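Dromullow Community Laundry and Clothing Room
Annual Safety Inspection Checklist with Comments
July 2024

Inspector: Hazel Kowalczyk
Accompanied by: Mortimer Benavides, Site Manager
Areas covered: washer and dryer room, sorting and folding area, stockroom, public counter, rear corridor
Previous inspection: January, by Delphine Nakamura

Ratings used in this checklist
S – Satisfactory
A – Attention needed, no immediate hazard
U – Unsatisfactory, correct before further use
N – Not applicable or not inspected

Section 1. Exits and Walkways

1.1 Exit doors open fully and without a key from the inside. S
1.2 Exit signs lit and readable from every work position. A
Comment: The sign above the rear corridor door is lit on one side only. Replace the lamp and record the replacement in the maintenance log.
1.3 Walkways clear of bags, carts and stock. A
Comment: Donation bags were stored along the left wall of the rear corridor. They were moved during the visit. The same comment was made in January. The site manager is asked to mark the floor and to assign the corridor check to a named person on each shift.
1.4 Floor surfaces even, dry and free of loose matting. S
1.5 Steps at the public entrance in good repair, handrail firm. S

Section 2. Fire Safety

2.1 Extinguishers in place, charged and tagged. S
2.2 Smoke detectors tested within the required period. S
2.3 Lint screens cleaned after every dryer load. S
Comment: Staff on duty described the procedure correctly when asked.
2.4 Dryer exhaust ducts inspected and cleaned. U
Comment: Lint had built up behind dryer 5 and at the first elbow of the duct. The dryer was taken out of service at the time of inspection and may be returned to use only after the duct has been cleaned and the work signed off by Mr. Benavides.
2.5 No combustible material stored within the marked distance of the dryers. S
2.6 Evacuation plan posted and current. A
Comment: The posted plan still shows the former counter. Replace it with the current drawing.

Section 3. Electrical

3.1 Distribution panel accessible, circuits labeled. S
Comment: Labels for the two newest circuits are handwritten but clear.
3.2 Cords and plugs undamaged. A
Comment: The cord on the steam press is worn where it enters the plug. Repair or replace. The press may not be used in the meantime.
3.3 No extension cords in permanent use. S
3.4 Ground-fault outlets near sinks tested. S
3.5 Emergency stop on each washer tested. S

Section 4. Sorting and Folding Area

4.1 Tables stable, smooth and free of splinters or sharp edges. S
4.2 Table height suitable for standing work. A
Comment: The lower table obliges taller workers to bend. Leg extensions from Prirum are already on order and should be fitted on arrival.
4.3 Garments checked for pins, needles and broken fasteners before folding. S
Comment: The magnet wand and the closed sharps container were both at hand. Pockets are turned out before sorting, as required by the site procedure.
4.4 Garments laid out singly on the work surface, not folded from a pile. S
4.5 Printed garments kept off the heated press unless the care label permits it. S

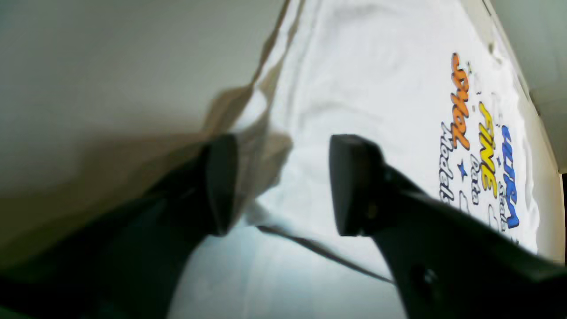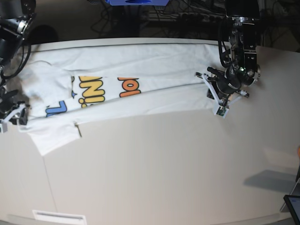

Items 4.4 and 4.5: white T-shirt with color print.

4.6 Lighting even across the work surface. S
4.7 Anti-fatigue mats provided at standing positions. A
Comment: One mat has a curled corner and presents a trip hazard. Remove it and obtain a replacement.
4.8 Workers change tasks at regular intervals. A
Comment: A rotation sheet exists but had not been filled in for the current period. Ms. Begay, as shift coordinator, will review it with the team.

Section 5. Chemicals and Cleaning Products

5.1 Products kept in original, labeled containers. U
Comment: One spray bottle in the washer room carried no label. Its contents could not be confirmed and it was set aside for disposal. No product may be decanted into an unlabeled bottle, including for short periods.
5.2 Bleach and acid-based products stored apart. S
5.3 Safety data sheets available at the point of use. S
Comment: The binder is complete except for the Devetti stain remover introduced this year. Add the sheet.
5.4 Gloves and eye protection available in suitable sizes. S
5.5 Eyewash station flushed and recorded. A
Comment: Two entries are missing from the record. The station itself worked properly when tested.

Section 6. Stockroom and Lifting

6.1 Shelving anchored to the wall. S
6.2 Shelf load limits posted and observed. A
Comment: The limit of 500 pounds per bay is posted on the Overgaard shelving only. The older shelving has no posted limit. Until the maker's figure has been found, the older bays should hold light clothing only, with a limit of 400 pounds per bay on the adjustable units in row two, as shown on their rating plates.
6.3 Heavy items stored between knee and shoulder height. S
6.4 Step stool in good condition. S
6.5 Carts roll freely and brakes hold. A
Comment: The brake on cart 538 does not hold on the ramp. The cart has been tagged and may be used on level floor only until it is repaired.

Section 7. First Aid and Records

7.1 First aid kits stocked and within date. S
7.2 Names of trained first aiders posted. A
Comment: Rafferty Okafor has completed the course and should be added to the notice.
7.3 Incident book available and in use. S
Comment: Entries since the last inspection were reviewed. They concern minor cuts and one slip at the public entrance – all were followed up in writing.
7.4 Induction records complete for all workers. N
Comment: The personnel cabinet was locked and the key was held off site. Records are to be presented at the follow-up visit.

Section 8. Required Actions

Before further use: clean the exhaust duct of dryer 5 (2.4); repair the steam press cord (3.2); dispose of the unlabeled spray bottle through the approved waste collection (5.1).

Before the follow-up visit: exit sign lamp (1.2); corridor marking and shift check (1.3); evacuation plan (2.6); replacement mat (4.7); rotation sheet (4.8); data sheet (5.3); eyewash record (5.5); shelf limits (6.2); cart brake (6.5); first aid notice (7.2).

When parts arrive: table leg extensions (4.2).

Written confirmation of each completed action should be sent to the inspector with the item number quoted. Items rated N will be inspected at the follow-up visit.

Signed: Hazel Kowalczyk, Inspector
Received for the site: Mortimer Benavides
Copies: Imani Begay, Delphine Nakamura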